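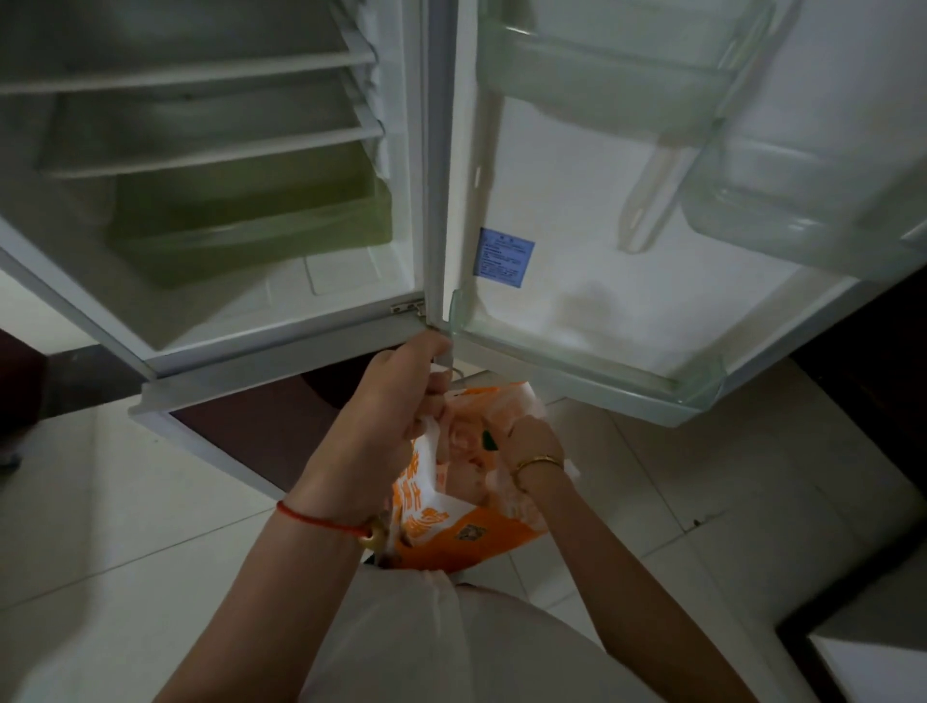 買い物から帰ったらすぐに全部しまわないほうがいい、まず棚を見なさい、とヤンカウスカイテさん(Jankauskaitė)にいつも言われます。下の階の人で、この町の台所のことは、ほとんどこの人から教わりました。

私は前に、袋のまま何でも冷蔵庫に入れていました。奥のものが見えなくなり、同じチーズを2個買ったこともあります。それで今年の1月から、少しやり方を変えました。このページは、その台所の記録です。写真は少ないですが、見てくださる方がいたらうれしいです。

写真のメモ
棚も、下の引き出しも空の冷蔵庫です。扉は大きく開いていて、手前ではオレンジと白の袋の口を両手で持っています。扉の内側には透明なポケットがあります。

しまう順番
私の場合は、重いものを下の段、毎日使うものを上の段に置きます。野菜は引き出しです。葉の野菜は紙に包んでから入れると、長くもつように思います。卵は6個入りの小さい箱を買い、箱のまま置きます。

扉のポケット
びんとソースだけにしました。牛乳も前は扉に入れていましたが、今は棚の奥に置いています。背の高いびんは、倒れないように端に寄せます。

買い物のこと
店は二つ使っています。野菜はNakgate通りの市場、ほかのものはSkisteroという店です。市場は午後になると品物が少なくなるので、できるだけ朝9時の前に行きます。歩くと遠いですが、帰りはバスがあります。

掃除
月に一度、中のものを全部出して、ぬるいお湯でふきます。引き出しもはずして洗います。全部で60分かかります。洗剤はMornelの台所用を、水でうすめて使っています。においが強くないので気に入っています。

次は、冷凍庫のことを書くつもりです。日本語のまちがいがありましたら、どうぞ教えてください。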